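Keep the Counter Clear, Keep the Cloth in Sight
Opinion
July 24, 2026

The Wengate housing office will shortly issue new guidance on shared kitchens. Its draft asks residents to store every cleaning item behind a cupboard door. The aim is a tidy room, and this column supports the aim. The rule itself is mistaken.

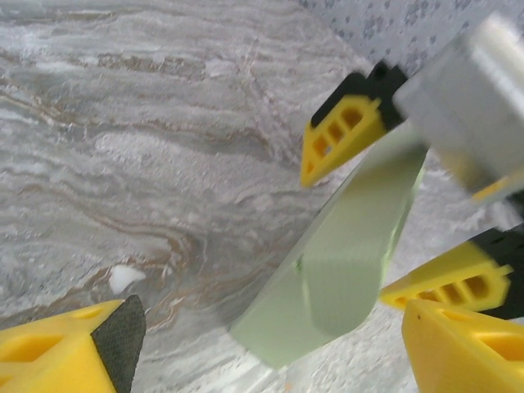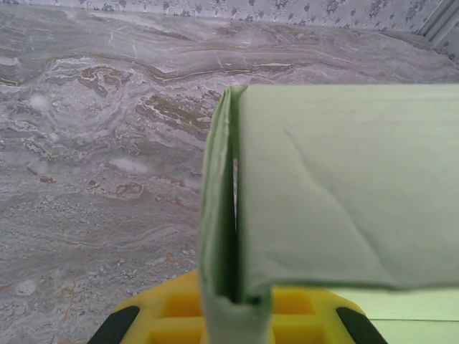
A patterned stone surface is forgiving to look at and easy to neglect. Gray and brown veining will hide crumbs that a plain white top would show at once. Residents who cannot see a spill will seldom go looking for a cloth, and they are less likely still to open a cupboard for one.

Briklow House, which has 243 residents, took the opposite course last November. Each kitchen keeps one folded cloth on the counter and replaces it every two days. Complaints about sticky surfaces have fallen to almost none. The building's two laundry rooms have absorbed the extra washing without difficulty.

The office should amend the draft before it takes effect. Bottles and sprays belong in the cupboard — on that point there is no dispute. A clean cloth, folded and within reach, should be permitted on every shared counter, and the cost of supplying it should be met from the existing kitchen budget.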